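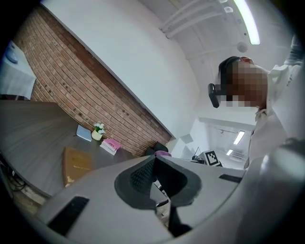 Desk (office furniture)

A desk is a table you work at, and I've been looking after this entry on the Praltbridge wiki long enough to have opinions! The oldest one in our local records is a clerk's desk from 1691 (sloped top, no drawers, murder on the wrists I'd imagine). Modern ones are flat and long, and people put all sorts of stuff on them.

Surface and slots

Gray tops with a wood grain are popular now, and I like them a lot – they hide pencil marks beautifully. Many have slots set into the top for cables. Cultero and Cosley both sell desks like this, and the Cosley one I bought in March took me 2 evenings to put together.

Things kept at the back

If the desk runs up to a wall, the far end turns into a shelf. Notebooks, a few books in a stack, a little pot of fake flowers (no watering, hooray). Brick looks great behind all that.
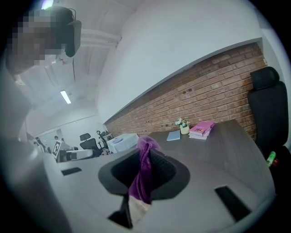 Long gray desk with a notebook, artificial flowers and pink books along the brick wall, and a purple cloth in the foreground.

Wiping down

A soft cloth is plenty. I do mine every 5 days or so, crumbs first, then the slots, which collect an amazing amount of fluff.

See also: Office chair; Ashour shelf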